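Last revised 20 September 2019. Applies to the Wiltero transfer utility, version 4 and later.

# Moving a large folder to an external drive and verifying the copy

Dragging a folder in the file manager is adequate for a few documents. For a large set of video or photo files it has two faults: an interrupted copy can leave partial files with correct names, and no check is made that the bytes on the target match the source. The procedure below copies first and verifies second.

## Before starting

- Format the target drive as exFAT if it must be read on both Windows and macOS. FAT32 rejects any file of 4 GB or more.
- Close any program that has files open in the source folder.
- Turn off sleep for both the computer and the drive.
- Compare the size of the source with the free space on the target. The test folder used on this page, `Gondal`, holds 1,370 files and occupies 945 GB. A drive sold as 1 TB shows less than that figure in Windows, which counts in binary units, so compare byte totals.

## Step 1: Build the manifest

Open the source folder in Wiltero and choose **Manifest > Create**. Select SHA-256. The utility reads every file once and writes `manifest.txt` beside the folder, one line per file. Do not save it inside the folder, or it will be reported as an unlisted file in Step 3.

## Step 2: Copy

Choose **Transfer > Copy to** and select the target. Leave **Preserve modified dates** on. Set **On conflict** to *Stop* — the default, *Rename*, creates duplicates that are tedious to remove later.

If the copy is interrupted, reconnect the drive and choose **Transfer > Resume**. Files already completed are skipped. The file in progress at the time is deleted and copied again from the start.

## Step 3: Verify

Eject the drive, reconnect it, and then choose **Manifest > Verify**. Ejecting first forces the check to read from the disk instead of from memory.
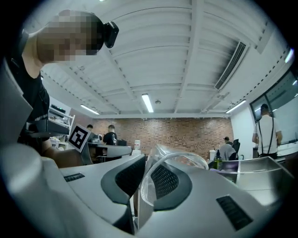

Results are listed in one of these groups:

| Result | Meaning | Action |
|---|---|---|
| Match | Hashes agree | None |
| Mismatch | File present, contents differ | Delete and recopy |
| Missing | In manifest, not on target | Recopy |
| Unlisted | On target, not in manifest | Inspect by hand |

Repeated mismatches on different files usually point to the cable or the port. Replace the cable before suspecting the drive.

## Error 953

Error 953 means the full path is too long for the target. Shorten the top folder name or copy to the root of the drive, then resume. The manifest stores relative paths, so it stays valid if only the top folder is renamed.

Keep a copy of `manifest.txt` on a different drive and repeat Step 3 every November.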